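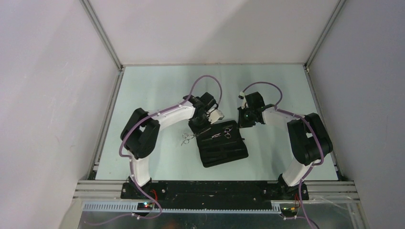 Two-arm cell with the slotted tray and scissors.

Reading time: 2 min

How to bring a two-arm cell into a tray-packing room without fooling yourself

Every sales deck promises that the arms will "free up" your packers. Ask what for. At Doucet we got three different answers from three managers, so start by writing yours down.

1. Time the hand work first. Dae-han Ha packed 80 trays while Benedita Vieira held the stopwatch. Leave in the interruptions. A vendor's baseline never has any.

2. Pick one job. Scissors into a slotted tray is plenty. Resist the slide that shows the whole room automated by April.

3. Log every touch. If a packer straightens a tray, refills a rack or presses reset, write it down with initials. We logged 13 touches on the first shift and the vendor's report had none of them. 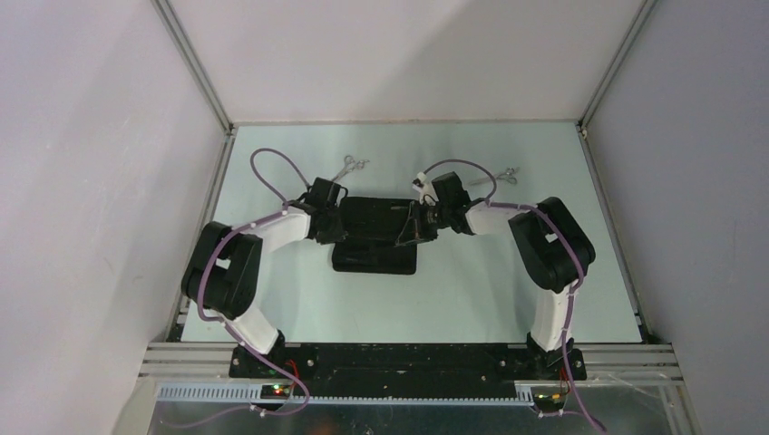 4. Decide who minds the cell, and pay for it. Our packers went from packing to watching, and several told me watching is the more tiring of the two. Rotate every hour. Don't call it a promotion unless the wage changes.

5. Keep hand packing alive. One bench, staffed daily. Skills go faster than managers think, and you will want them the morning the cell is down.

6. Review after 400 trays, with packers in the meeting. Compare total staff hours, minding included, against step 1. Ours came out close to even, and I still haven't seen the figure that justifies the second cell.

Gwenaël Poulain keeps the blank touch log if you want a copy.

Contact | © Doucet | Back to top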